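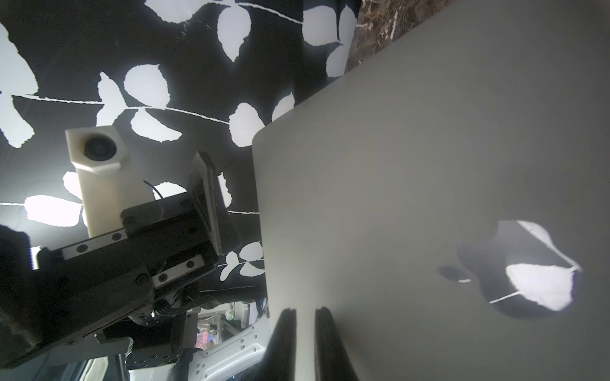
Print this page
E-mail this page

Setting Up a Folding X-Frame Laptop Stand

Applies to: flat-folding stands with two long rails joined by crossing struts (scissor type). Does not apply to fixed risers, clamp arms or stands with a center column.

Time needed: 15 minutes the first time, under a minute after that.
Tools: a soft cloth, a ruler or tape measure, a kitchen scale if the weight of the laptop isn't known.

Before You Start

Find the load rating of the stand. It is usually molded into the underside of one rail or printed on the bag. The Jinar and the Erkmont folding stands are both rated at 3,000 grams. The older Stasiv is rated at 2,083 grams and has a shorter front lip. If no rating can be found, treat the stand as suitable for light laptops only.

Find the weight of the laptop. The figure on the maker's website is for the base configuration and does not include a case. Weigh the machine as it will be used, with any snap-on shell or privacy screen in place. The laptop used in preparing these instructions weighed 1,431 grams bare, which is within the rating of all three stands.

Measure the depth of the surface where the stand will go. An opened X-frame takes up more depth than the closed one suggests. As a minimum, allow 200 millimeters of flat surface from front feet to back feet on the lowest setting. Check this against your own stand, as the footprint changes with each notch.

Preparing the Surface

Small shelf units and child-size or compact desks are often shallower than the laptop that sits on them. A laptop lying flat will tolerate some overhang at the front edge. A laptop on a stand will not, as all of the load passes through four small feet and each of them has to be fully on the surface.

1. Close the laptop and disconnect the charger and any other cables.

2. Take the laptop off the unit and put it on a flat surface, lid up. Do not stack it on a notebook with a wire spiral. The spiral puts pressure on a narrow strip of the case and can mark it.

3. Clear the top shelf completely. Notebooks and papers can stay on the lower level if the unit has one.

4. Wipe the shelf with a dry cloth. On painted or oiled wood, follow with a slightly damp cloth and let the shelf dry before going on. Rubber feet slide on dust and on fresh polish.

5. Press down on each corner of the shelf in turn. If the unit rocks, correct that first with a felt pad or a folded card under the short leg.

6. Pull any chair clear of the unit. A tall-backed chair can be turned toward a side wall so that it doesn't catch an elbow during lifting.

Opening the Stand

Open the stand on the floor or on a large table and carry it to the shelf afterward. A hard, smooth floor is suitable. Carpet is less so, as the feet catch in the pile and hide any twist in the frame.

1. Lay the folded stand down with the feet underneath and the lips facing up.

2. Hold one long rail in each hand, near the middle. Keep fingertips away from the round pivots and from the points where the struts cross.

3. Draw the rails apart with an even pull. The struts should open together into an X. If one end opens ahead of the other, close the stand and start again. Do not force the slow end.

4. Stop when the rails are a little closer together than the width of the laptop. Most stands have a natural stop here. The Erkmont does not, and the rails can be pulled past the working position. If that happens, ease them back until the struts sit square.

5. Look along the stand from one end. The two rails should be parallel. A rail that runs off at an angle means that a strut has not seated in its pivot.

6. Press lightly on all four ends. There should be no click and no sideways play.
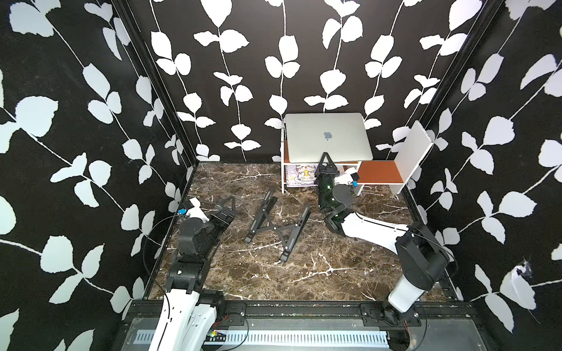 Setting the Height

Height is set by moving the support strut from one notch to another. Both sides must be in the same notch.

1. Start at the lowest notch.

2. Lift the upper end of each rail slightly to take the weight off the strut, move the strut one notch, and lower the rail until it drops in.

3. Repeat on the other side.

4. Count the notches from the front on both sides and confirm that they match. A mismatch of one notch is difficult to see with the stand empty and obvious with a laptop on it, by which time the laptop is leaning.

For typing directly on the laptop, use the first or second notch. For use with a separate keyboard, use whichever notch brings the top of the screen to eye level or slightly lower. On a low unit the highest notch may still be too low for an adult in a full-size chair. A thicker base under the stand is not a good correction. Use a taller desk.

Placing the Laptop

1. Set the opened stand on the shelf with the lips toward the front. Center it from side to side.

2. Check that all four feet are on the shelf with a margin of at least a finger's width at the front. If the feet do not fit, go down one notch and check again. If they still do not fit, the shelf is too shallow for this stand.

3. Pick up the closed laptop with both hands, one on each short side.

4. Lower the front edge onto the lips first, then let the base down onto the rails.

5. Confirm that the front edge is behind both lips and that neither rail is covering a vent. On many laptops the vents are along the hinge. On others they are at the sides, toward the back.

6. Open the lid slowly to the working angle while watching the back feet. If they lift, the laptop is too far forward or the notch is too high.

7. Reconnect the charger. Leave enough slack that the cable hangs without pulling sideways.

The total on the shelf is the laptop plus the stand plus anything left underneath. Light shelf units are not always labeled. If the shelf bows visibly in the middle, remove the load.

Using the Space Underneath

The gap under the rails is useful for thin items such as a spiral notebook or a folded cloth. Keep it to one or two. Air has to pass under the laptop, and a pile that touches the base cancels the benefit of raising it. Nothing should be wedged between the struts.

Folding and Storing

1. Close the lid, disconnect the cables and take the laptop off the stand.

2. Return the support strut to the flat position on both sides.

3. Push the rails together evenly, again with fingers clear of the pivots.

4. Store the stand flat in a drawer or bag. Don't leave it open on the floor. A black stand on a dark or heavily patterned floor is hard to see and the rails are easily bent by a foot.

Do not store the stand on top of a closed laptop. The feet are soft but the pivot caps on most models are bare metal or hard plastic.

Problems

The stand opens on one side only.
A pivot is stiff. Work the joint open and closed by hand ten times with no load. If it remains stiff, a very small amount of dry lubricant may be used. Do not use cooking oil.

The laptop slides down to the lips.
Expected on the upper notches. If it slides on the lowest, clean the pads on the rails with a damp cloth. Replacement pads for the Jinar and Stasiv are sold in sheets and cut to length with scissors.

The screen shakes when typing.
Go down one notch. If the shaking continues, check the shelf unit for movement before blaming the stand. Tall notches combined with a light unit will always shake to some extent, and a separate keyboard is the usual remedy.

One foot does not touch the shelf.
Check the notches on both sides, then move the stand to a surface known to be flat. If the foot still does not touch, a rail is bent and the stand should be replaced.

A foot has come off.
Do not use the stand on three feet. Spare feet for the Erkmont are supplied in the bag, under the cardboard insert.

Print this page
E-mail this page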